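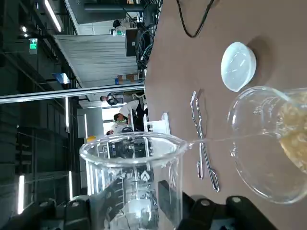
**Figure 4.1** Flask, beaker and crucible tongs during the transfer of a cloudy liquid.

# Chapter 4: Transferring Liquids Between Vessels

Pouring is the most frequent manual operation in a teaching laboratory and a common source of volumetric error. This chapter treats the transfer of liquids between open glass vessels, beginning with the direct pour and continuing to the use of the glass rod, the funnel and the pipette.

## 4.1 The direct pour

In a direct pour the supplying vessel is tilted until the liquid reaches its rim and leaves as a stream. Three quantities govern the result: the angle of tilt, the height of the rim above the receiving vessel, and the amount of liquid remaining. As the vessel empties, the angle must increase to keep the flow steady.

A thin stream is easier to stop than a thick one. At very low flow, however, the liquid may cling to the outside of the glass and run down the wall — the fault known as dribbling. A vessel with a spout is less prone to it than one with a plain rim.

Liquids that carry foam need further care. Foam occupies volume without contributing much mass, and it hides the surface at which a reading would be taken. Allow it to settle before reading any scale.

## 4.2 Graduations on beakers

The marks on a beaker are a guide to filling and are unsuitable for measurement. In the Irnthorpe exercises used throughout this book, a beaker reading is never entered in the results table. Where a volume of 30 ml is called for, use a measuring cylinder; where it must be known closely, use a pipette (Section 4.4).

## 4.3 Tongs and small vessels

Crucible tongs are made for gripping crucibles and their lids. They should not be used to lift beakers or flasks, whose smooth walls slip between the tips. Lay tongs on the bench with the tips pointing upwards.

**Before you begin:** read the safety notes on page 64 and prepare a results table with columns for vessel, nominal volume and measured volume.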